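Norley Case Bundler – Product Information

Product code: NB-179
Supplied by: Trastcombe Legal Systems
Page last revised: 2018-06-20

Overview

Norley Case Bundler prepares paginated hearing bundles for solicitors and barristers acting in regulatory and criminal matters. It accepts scanned and native documents, places them in a chosen order, numbers every page and produces an index with working links. The finished bundle is a single PDF, or a set of volumes where the court or tribunal limits the size of a file.

The software is installed on the firm's own server. Case papers are not sent to Trastcombe at any stage, including during support calls.

Main functions

Pagination. Numbers are applied at the foot or top right of the page. Prefixes may be set for each section (A1, B1 and so on). Late documents can be inserted with suffix numbers, so that references already given in a skeleton argument remain correct.

Indexing. The index is built from the document title, date and page range. Titles may be edited in the index without altering the source file.

Redaction. Text under a redaction is removed from the output file, together with any hidden text layer. A redaction log is kept against the user's name and can be exported.

Disclosure schedules. Used and unused material are held in separate trays. Moving an item from one tray to the other requires a short written reason – this is stored with the item and cannot be deleted.

Comparison. Two versions of a bundle can be compared page by page. Pages added, removed or moved are listed in a separate report.

Editions

Single: one user, up to 9 open matters.
Chambers: up to 51 users, shared templates, clerk's view.
Firm: no limit on users, Jeon document store connector included.

The Jeon connector is available for the Chambers edition as an extra. The Sudach time recording link works with the Chambers and Firm editions and is not offered for Single.

System requirements

A 64-bit Windows server is needed for the Chambers and Firm editions. The Single edition runs on a desktop machine. Text recognition is carried out in the background and may be scheduled outside office hours. Scans should be supplied upright, in black and white or greyscale – colour scans are accepted but give larger files.

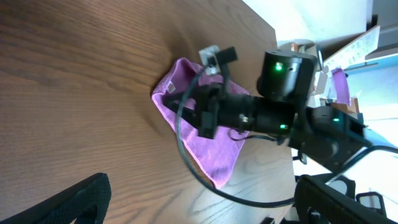 Folded pink towel on a wooden table.

Licence and support

Licences are annual and renew each January. A firm joining part way through the year pays for the remaining months only. Matters stay readable for 90 days after a licence ends, during which bundles can be exported but not changed.

Telephone support is included with all editions. Faults that prevent a bundle from being produced are dealt with first. Please have the product code and the matter reference ready, and do not send client papers by email.

Training

A half-day course covers pagination, late insertions and redaction. It is given at the customer's offices or by screen share. Course dates and group rates are available from Elsa Berge, Training and Accounts, Trastcombe Legal Systems.

Related products

Norley Index Only
Norley Redaction Log Viewer
Jeon connector for Chambers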